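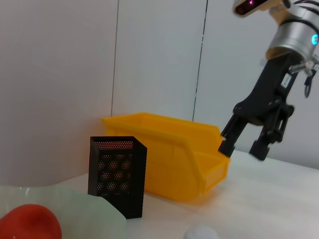
**How long does a demonstration visit take, and can I bring my own parts?**

Plan on 2 hours at the bench. Own parts are welcome if they fit a standard stacking bin and weigh less than the payload limit agreed when you book.

## Barkard pick-and-place cell: demonstration visits

The Barkard is a single-arm tabletop cell for sorting and transferring small mixed items. It can be seen running at the Fledau showroom, by appointment or on the April open day. Visitors work at the same bench in both cases. The open day has shorter slots and no own-part trials.

### What is on the bench

- One arm with a two-finger gripper and a small camera near the wrist
- A white matte work surface with white wall panels behind it
- An open-front stacking bin in yellow plastic
- A black perforated metal holder
- Assorted small items, changed between sessions

Thin translucent sheet and rounded objects are included in the item set. Both are harder to grasp than boxed goods, and buyers ask about them often. If your product is bagged, filmed or shiny, say so on the booking form and the bench will be set up with similar stock.

### Running order

1. Safety briefing and sign-in.
2. Standard transfer routine, run at reduced speed and then at working speed.
3. Change of item set. The operator shows how a new item is added in the Rantala software.
4. Own-part trial, private visits only.
5. Cycle log exported and handed over on a memory stick.

Groups are limited to 7. Visitors stay behind the floor line while the arm is powered. The operator will stop the cell for anyone who wants a closer look at the fingers or the cable run.

### Configuration shown

| Item | Demonstration cell | Option |
|---|---|---|
| Gripper | Two-finger, black fingers | Drandard soft-tip set |
| Camera | Near the wrist | Second camera on fixed post |
| Software | Rantala, full license | Rantala, run-time only |
| Cycle log | Last 1000 picks | Unlimited, external drive |
| Bench | White matte top | Customer's own |

The Drandard soft-tip set is kept at the showroom and can be fitted during a private visit. Changing tips requires a recalibration, so request it before the day.

### Own-part trials

Send or bring 17 pieces of each part. Pieces should be clean and in the condition in which they reach your line. Damaged samples are not replaced. Results apply to the parts tried and do not form part of a quotation.

### Booking

Visits are arranged by Hanne Laaksonen, applications desk, Fledau showroom. Include the part type, the number of visitors and any gripper option wanted. Parking is at the rear of the building, next to the goods entrance.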